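Zorkano Household Chores Study
Progress report to the Firnance Fund, second reporting period
Prepared by Homa Sharifi, project lead
September 2024

1. Purpose of this report

The grant asks one question: which ordinary household chores can a general-purpose robot arm and hand do today, without a person stepping in, to a standard a householder would accept? This report covers work since the end of the first period. It sets out what was tried, what the results were, where the project is behind plan, and what we propose to do before the final report in November.

Spending is within budget on all headings except spare parts. The variance is explained in section 6.

2. Work completed

The first period was spent on the kitchen. The second was given over to the bedroom and the hall cupboard at the Tapsell flat, with three chores in scope: putting loose items away into a container, straightening bedding, and returning folded towels to a shelf.

A total of 496 scored attempts were made. An attempt is scored only if it starts from a layout drawn up in advance and runs to one of four outcomes: complete, complete with a fault, stopped by the operator, or stopped by the robot. Practice runs and attempts spoilt by a change in the layout are kept in the records but left out of the score.

Arturo Greco ran the bedroom work. Samran Thaweesak was responsible for the hand, the wrist and the maintenance log. Scoring was done by Yaowalak Chantharasri, who did not take part in the runs and worked from the recordings.

3. Putting items away

This is the chore with the best results so far and the one on which most time was spent. Soft toys were used first. They are light, they do not break, and a poor grip on one can usually be recovered. They also leave the question of finger force for later, as a soft toy will tolerate far more squeezing than a mug or a pair of glasses.

The basket was placed on the bed because that is where most of the householders we interviewed said they sort things. It is a worse surface than a table. The mattress gives when anything presses on it, the sheet moves with the object, and a light basket tips if the hand leans on the rim. Contact with the rim was the most common fault in the early layouts. The arm now approaches higher and comes down more slowly over the last part of the movement, which has cost time on every attempt but has removed most of the tipping. 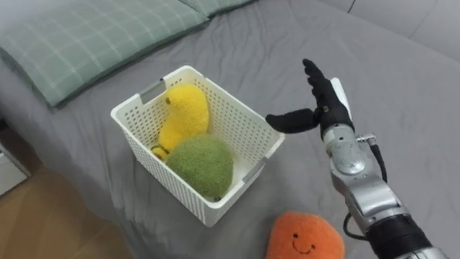 Figure 1. Tidying soft toys on the bed: yellow and green toys in the basket, orange toy on the sheet, hand at the right of the basket.

The remaining faults fall into two groups. The first is picking up the sheet along with the toy. A fuzzy surface and a wrinkled sheet are hard to tell apart by touch with the present fingertips, and the hand closes on both. When the arm then lifts, the sheet comes up and anything else on it shifts. The robot does not always recognise that this has happened. In several recordings it carried on as if the lift had been clean, and the operator had to stop it.

The second is the crowded basket. The first toy in is easy. Once there are two or more, a further toy may settle on top of the others and roll out again when the hand withdraws. People deal with this by giving the toy a small push. We have added a push to the routine, but it is a fixed movement and takes no account of what is already in the basket. On balance it helps. It has also knocked toys out that were resting safely.

Our finding at this stage is that the chore can be done unattended for a small number of soft items, on a bed which is not badly rumpled, with the basket within easy reach. We would not extend that statement to hard or fragile items, or to a floor.

4. Straightening bedding

Results here are poor. Smoothing a sheet by drawing the hand across it works when the wrinkle runs across the direction of travel and fails when it does not. The robot's estimate of how flat the sheet is does not agree well with the scorer's. It frequently reported the bed as finished when Yaowalak marked it as faulty, and on other attempts it went on smoothing long after she would have accepted the result.

Pillows were more successful. Moving a pillow to the head of the bed was reliable. Turning one over was not, and has been dropped from the scored set.

No attempt to tuck in a sheet was completed. The hand cannot lift the edge of the mattress and hold the fabric at the same time, and the second arm was not available to the project for long enough to try the chore with both. We do not expect to report a positive result on tucking within the life of the grant.

5. Towels

Towels already folded can be moved from the bed to an open shelf without much difficulty provided the stack is low. The hand goes in flat under the stack, the thumb closes on top, and the arm lifts. Taller stacks slide. Folding itself was outside the scope of this period, and we repeat our earlier advice that it should remain so.

Shelf height matters more than we had allowed for. The top shelf of the hall cupboard can be reached only with the arm close to its limit, where it is least steady. Those attempts are reported separately so that they do not pull down the figure for the lower shelves.

6. Equipment and costs

The spare parts heading is overspent. The fingertip covers wear through faster on cotton than they did on kitchen surfaces, and Collari, who supply them, sell them only in full sets. Samran has started moving covers between fingers to even out the wear. One wrist cable was also replaced after it was found to be chafing.

We ask the Fund to approve a transfer of 2,000 pounds from travel to spare parts. The travel heading will not be needed in full, as the planned visit to a second site has been replaced by remote scoring. No increase in the total grant is requested.

Down time in the period amounted to three weeks. Most of this was spent waiting for parts.

7. Comparison with a person

The Fund asked for a plain comparison. For the soft toy chore the robot takes up to 3 minutes per item, including the time it spends deciding where to place its fingers. A person clears the whole bed in less than that. Speed was not a target in the proposal and we have not tried to improve it, but it will affect how householders judge the result, and the final report should say so.

A more useful measure may be how much preparation the chore needs. At present a person has to put the basket on the bed, make sure nothing fragile is nearby, and check the room before leaving the robot to work. For a small number of toys this takes longer than putting them away by hand. The case for the machine improves only where there are many items, or where the householder cannot easily bend or lift.

8. Risks

Scoring depends on one person. Oľga Vrabec has been trained as a second scorer and will mark a share of the existing recordings without sight of the first scores. If the two sets disagree by much, the bedding results will need to be marked again, and the final report may be late.

All work has been done in one flat, with one bed and one type of basket. The results should not be quoted as applying to homes in general.

9. Plan to the end of the grant

The fixed push will be replaced by one that depends on what the robot can see in the basket. Arturo has a first version running and it will go into scored attempts once the second scorer's marks are in.

A test for a caught sheet will be added at the start of each lift. The arm will raise the item slightly, pause, and let go if the surrounding sheet has moved with it.

Hard items will be introduced in a limited way, starting with plastic cups and hairbrushes. Glass is excluded.

Work on bedding will stop except for pillows, and the time released will go to the two chores above. We would be grateful for the Fund's agreement to this change, which departs from the schedule attached to the award letter.

Attached separately: statement of spending, maintenance log, table of scored attempts by layout.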